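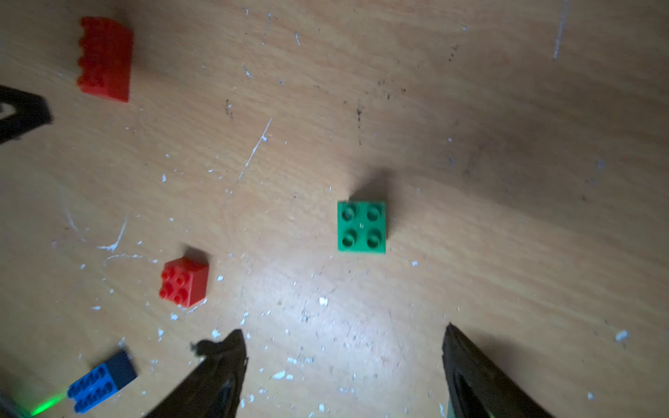
Comparing gripper fingers on a budget
3 min read

I've had two sets of fingers on my bench for months and kept putting off a proper comparison. Then Kevin Nic Aodha asked me which ones to buy for his arm and I had no good answer for him, so I made up a test you can run in an afternoon with toy bricks and a wooden table. Bricks are great for this! They have flat sides and bumpy sides, they come in different heights, and you can drop them all day.

Start by scattering a few on the table. Don't line them up (I did that the first time and learned nothing). Leave some at odd angles and mix short ones with tall ones, so the fingers have to work at different heights. The flat, squat 2x2 is my favorite troublemaker, because there's hardly any side to grab.

Next, open the fingers all the way and jog the arm down over one brick. Go slow for the last bit. I run the Starniler controller at 8 percent speed here, and Colm Heffernan, who is braver than me, still tells me that's silly.
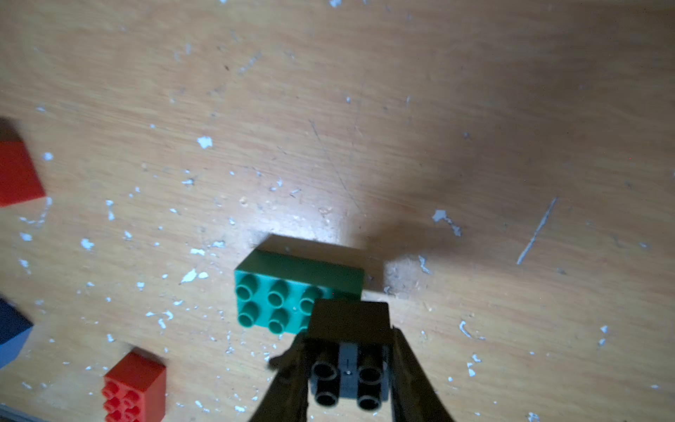
Page 2

Keep an eye on the wrist camera while you come down. With a big brick like the green one, the hardware can hide half the studs from view, so pick your alignment point on the side you can still see. I use the long front edge. If your camera mount tilts, tilt it now and write the angle down before you forget (ask me how I know).

Now close, wait 3 seconds, lift, and give the arm a quick sideways move. Score it like this:

Held straight: 3 points
Held but twisted: 1 point
Dropped: zero, go pick it up

Do the whole thing again with the second set of fingers and the same bricks.
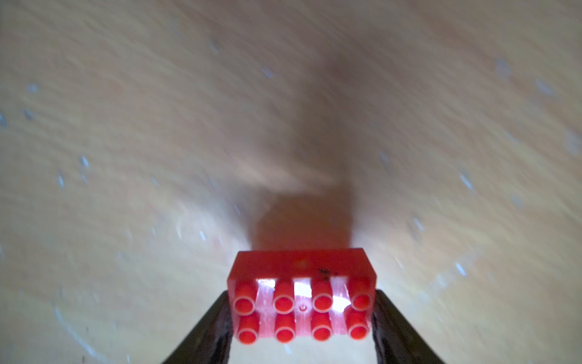
Gromcombe, February

The grip I look for is both fingers on the sides, studs facing the camera, and the flat top running level across the picture. You can count all eight studs on that red 2x4, so a crooked grip would show up right away. Strong light does leave glare between the studs, so if your software hunts for edges, turn the lamp down a notch.

My totals were 77 for the Eze fingers and quite a bit less for the Lestthorpe pair, which kept letting the flat bricks spin. Kevin bought the Eze set. Save your score sheet, and rerun the test whenever you change the pads.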